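## 4. Equipment Planning and Budget

### 4.1 Choosing between arms and hand-held tools

The first budget for the Kenby project assumed that all training data would come from robot arms driven by a remote operator. Three arms were priced, with stands, controllers and a service contract. The arms would have stayed in the lab at Bevine, and household rooms would have been copied there with bought furniture.

We dropped this plan in September. The arms took up most of the money, and the copied rooms would have been few and tidy. Hand-held grippers with a camera on the body cost far less per unit and can be carried into a home in a bag. The cost moves from hardware to people's time, and time can be bought in small amounts as the project goes on.

One arm was kept in the budget. It is needed to test the trained policies and cannot be replaced by a hand-held tool.

### 4.2 Number of units

The target for the first round was 1000 recorded episodes across 46 rooms. We worked backward from that target to the number of grippers. A unit is out of use while it is charged, cleaned, checked and moved to the next home, and in our planning sheet this idle time was longer than the recording time. Two units would have met the target with no room for a fault. We bought three from Marikar and treated the third as a spare that could also be used for training new operators.

Finger pads were budgeted as consumables and listed on a separate line. The supplier sells the pads in pairs, and a worn pair changes how the gripper holds smooth items, so we planned to replace both pads together. Pivot pins and screws were ordered once, with the first shipment.

### 4.3 Costs tied to the recording site

Working in lived-in rooms adds costs that a lab budget does not show. Travel, payment to households and insurance for damage are the largest. Review time comes next. Each recording has to be checked for personal items, screens and papers before it is released, and a room used for both sleeping and desk work takes longer to check than a plain one. Figure 3 gives a view from the gripper camera over a printed play mat in one such room. The blue finger pads are close together, and a laptop and a monitor are in view beyond the headboard. Part of the view is blurred by motion, and we set aside review hours for sorting blurred footage as well.

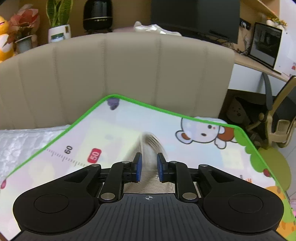 **Figure 3.** View from the camera on the hand-held gripper, with the play mat below the fingers and a desk at the upper right.

### 4.4 Storage and replacement

Storage was bought from Zerkent in one order, sized for the full first round plus one copy kept at a second site. We had planned to rent space month by month, but reviewers open the same files many times, and local drives were the simpler choice.

The replacement plan covers the grippers for two years. After that we expect to buy a newer model, and the remaining budget line is left open until its camera mount is known. Changing the camera position between rounds would mean recording a set of matched episodes with both tools. We have reserved 197 episodes for this purpose, at the same cost per episode as in the first round.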